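Home Care Guides > Storage and Organization > Set-Up Manuals

Vilter Wall Cabinet for Jewelry and Small Items
Section 4: Sorting, Loading and First Use

Read this section after the cabinet has been mounted as described in Section 3. Do not load the cabinet until both wall brackets are locked and the door opens and closes without rubbing. Keep this manual with the spare key and the parts list.

4.1 Before You Begin

The following items are required:
- Vilter cabinet, mounted
- Two drawer liners (supplied)
- Hook rail with 36 hooks (supplied)
- Soft, dry cloth
- Shallow basket or tray for sorting (not supplied)

Clear a flat surface near the cabinet and cover it with a towel. Small parts roll easily and are difficult to recover from carpet. Close any sink drain in the same room.

CAUTION: Small items are a choking hazard. Keep children and pets out of the work area until the cabinet door has been locked.

4.2 Sorting

1. Empty all existing boxes, dishes and pouches into the sorting basket. Bracelets, hair ties, cord and loose ornaments may be placed together at this stage.

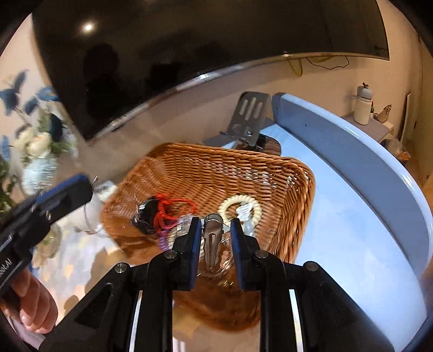 2. Remove anything that does not belong in the cabinet. Batteries, coins and medicines must not be stored in it.

3. Separate the remaining items by the way they will be stored. Necklaces and long chains go on the hook rail. Rings and stud earrings go in the upper drawer. Bracelets, hair accessories and keepsakes go in the lower drawer.

4. Untangle cords and chains before hanging them. Work on a flat surface and loosen each knot from the center. Do not pull on the ends.

5. Check each clasp, wire and setting. Set aside any piece with a loose stone. Such pieces should be stored in a closed pouch until they have been repaired.

6. Place earrings with hook wires on the perforated panel inside the door. Insert the wire from the front and let the earring hang freely. Heavier pairs should be placed in the lower rows, where the panel is thicker.

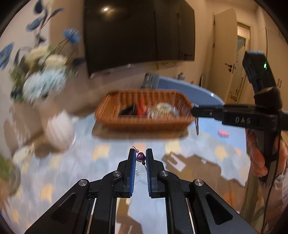
7. Wipe each piece with the soft cloth before it is put away. Do not use liquid cleaner on pearls, glued stones or painted beads.

4.3 Installing the Liners and Hook Rail

1. Lay one liner in each drawer with the fabric side up. The notched corner faces the back.

2. Press the liner down along all four edges. If a corner lifts, remove the liner, turn it over, flatten it by hand and refit it.

3. Slide the hook rail into the channel at the top of the cabinet until it clicks. The rail fits in one direction only.

4. Load the rail from the center outward. The maximum load for the rail is 10 pounds, evenly spread.

NOTE: Cabinets supplied before January have a two-piece rail. Fit the left half first. Replacement one-piece rails may be ordered under part number 2493.

4.4 Setting the Lock

1. With the door open, turn the key to the upright position and remove it.

2. Close the door. Insert the key again and turn it to the right.

3. Pull gently on the handle. If the door moves, loosen the strike plate screws, shift the plate slightly toward the hinge, and tighten the screws.

4. Store the second key in a different room.

CAUTION: The lock is intended to prevent casual access. The cabinet is not a safe and offers no protection against fire or forced entry.

4.5 Humidity Packet

The Vilter cabinet is supplied with one Csonka humidity packet, part number 429. Place the packet in the slot behind the lower drawer. Do not open or cut the packet. Replace it when the indicator dot has turned fully white. In bathrooms and laundry areas, check the dot monthly.

Silver stored in the cabinet may still darken over time. Anti-tarnish strips may be used together with the packet, provided they do not touch the drawer liners.

4.6 If a Drawer Sticks

Remove the drawer and look for chain or thread caught in the runner. Clear the runner with a dry brush. Do not apply oil, as it will stain the liner. If the drawer continues to stick, confirm with a level that the cabinet is straight and repeat the bracket adjustment in Section 3.

Continue to Section 5: Care and Cleaning.

Stustanlow Home Products | Customer Service | Parts and Warranty | Terms of Use | Back to top

Related manuals
Vilter Wall Cabinet, Section 3: Mounting and Leveling
Vilter Wall Cabinet, Section 5: Care and Cleaning
Clorham Stacking Trays: Assembly Guide
Csonka Humidity Packets: Storage and Disposal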